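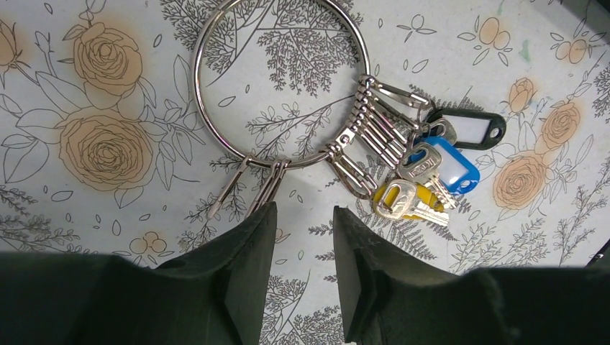
Datasets / Television and Audiences / Preden Viewing Diaries

Preden Viewing Diaries: Data Card

Version 3, released 8 February 2025

Summary

The Preden Viewing Diaries are a collection of written records kept by households in the town of Preden and its outlying districts. Participants noted which television programs they watched, who was in the room, and whether they stayed to the end. The collection contains 1632 diary weeks from 171 households. It was compiled by the Vemel Audience Archive and is distributed in its present form by Prumard Data Services.

The diaries were kept on paper and later transcribed. They cover entertainment programming of all kinds, with drama serials, quiz shows and home improvement programs making up the greater part of the entries. News bulletins and live sport were recorded by participants but are held in a separate file, as described under Contents.

Intended use

The collection is intended for research and teaching on household viewing habits. Suitable uses include the study of shared viewing, of program abandonment, and of the language viewers use when recording an opinion for themselves. The comments field has been used in undergraduate courses on survey transcription.

The collection should not be used to estimate the national audience of any program. Households were not drawn at random, and the districts covered are small enough that a single extended family may account for several diaries. It should not be used to rank channels or producers.

Contents

diaries_main.csv
One row per program entry. Fields are household code, diary week, day of week, start time, program title as written, program title as standardized, genre, number present, completion code, and comment.

diaries_news_sport.csv
Same structure as the main file. Genre is limited to news and sport. Start times in this file are less reliable, as many participants wrote "evening" or "after supper" and left it at that.

households.csv
One row per household. Fields are household code, district, number of adults, number of children, number of television sets, and main set location (living room, kitchen, bedroom, other).

titles.csv
A lookup table linking 200 standardized program titles to the spellings found in the diaries. Titles that appear only once in the collection are not listed and carry the code UNLISTED in the main file.

transcription_notes.txt
Remarks entered by the transcribers, keyed to diary week. These are unedited apart from the removal of names.

Collection

Households were recruited through notices in the Preden public library and through the newsletter of the Owino housing association. Each household that agreed to take part received a bound diary with one page for each day and a short instruction sheet. One adult was asked to act as the diary keeper, although the handwriting shows that the task was often shared.

Participants were asked to make an entry for any program watched for longer than a few minutes. They were asked to write the title in whatever form came naturally and to leave the comment line blank if they had nothing to say. No payment was made. Each household was given a photocopy of its diary on request.

Diaries were collected by post at the end of each month. No diaries were collected in July, when the archive office was closed, and entries made during that month were sent in with the following batch. Users will see a larger number of missing days in these weeks than elsewhere.

Transcription and coding

Every diary was typed once and checked by a second reader against the paper original. Where the two readers could not agree on a word, the text is marked [unclear] and the matter is recorded in the transcription notes. Spelling in the comments was kept as written. Abbreviations were also kept, including those whose meaning is not known.

Completion is coded as follows:

F – watched to the finish
L – left before the finish
J – joined after the start
S – slept through part or all of the program
X – not stated

Code S was not part of the original scheme. It was added in the second version after transcribers reported that participants often supplied this information without being asked.

Genre was assigned by the archive from published listings. Where a program did not fit a single genre, the genre given in the first published listing was used. This leads to some odd results for variety programs, and users who depend on genre are advised to review titles.csv and make their own assignments.

Known limitations

Repeat broadcasts are not distinguished from first broadcasts. A participant may have written "again" in the comment field, but this was not done consistently.

The number present refers to people in the room at the start of the program. Several diary keepers included pets. These entries were corrected where the comment made the matter plain, and a few probably remain.

Programs watched from a recording are entered at the time of viewing. There is no field for the original broadcast time.

Diary weeks run Monday to Sunday in most households. In the Owino district some diaries began midweek, and the diary week field follows the printed page. Users comparing weeks across districts should recalculate this field from the day of week.

Privacy

Names of participants, neighbors and visitors were removed from all text fields and replaced with [name]. Street names and workplaces were replaced with [place]. The names of performers and fictional characters were kept. Household codes were reassigned in this release and do not match those printed on the paper diaries.

A household may ask for its entries to be withdrawn at any time. Withdrawn entries are removed from the next release, and users holding earlier copies are asked to replace them.

Changes in this release

– Household codes reassigned.
– Title lookup table extended and duplicate spellings merged.
– News and sport entries moved to a separate file.
– Comments containing commas are now quoted correctly in both diary files.
– The field "mood" has been dropped. It was completed by very few households and the wording of the question had changed between printings.

Access and citation

The files may be used and shared for non-commercial purposes with acknowledgment. Requests for commercial use should be addressed to Prumard Data Services. Access to the paper diaries is by appointment at the Vemel Audience Archive reading room.

Please cite as: Vemel Audience Archive, Preden Viewing Diaries, version 3, distributed by Prumard Data Services.

Corrections to the transcription are welcome and should quote the household code, the diary week and the text as it appears in the file.

Filed under: Television, Audience Research, Household Surveys, Open Files

This site uses cookies to remember your download preferences. By continuing to browse, you accept their use. Manage settings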